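Painting Your Own Play Blocks: The Questions I Get Most
Last updated 3 Dec 2018

What wood should I start with?
Whatever offcuts you have! I use pine from the Bisport lumber yard, and I cut it long and narrow because long blocks make better bridges (and my kids are bridge people).

How much sanding are we talking?
More than you want to do. I go over every edge twice, then run my thumb along it and usually find one more spot. Round the corners while you're there.

Which colors do you use?
Red and dark green, mostly. I tried a yellow in March and it needed so many coats that I gave up and painted over it.

How many coats?
Two, with a night in between. Three if the wood is thirsty. My neighbor Obed Wumbei does one coat and a layer of wax, and his look great, so don't take my word as law.

Do you keep them in the bag they came in, or what?
Mine never had a bag! I like a shallow tray with sloped sides. You can see everything at once, and small hands can get in without tipping it over.

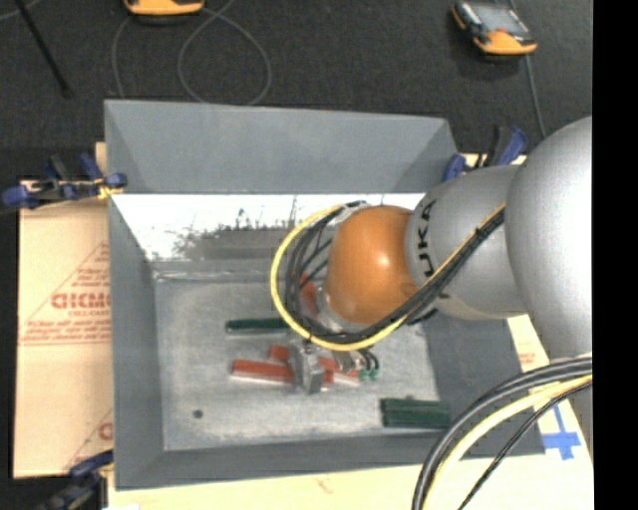

Red and dark green blocks in the gray tray.

Can I wash them?
Wipe them with a damp cloth and leave them out to dry. Please don't soak them. I did that to a whole batch once and the paint came up in little curls.

Do you sell sets?
Not right now, sorry! I have 29 blocks half sanded in the garage and they're all promised to my sister.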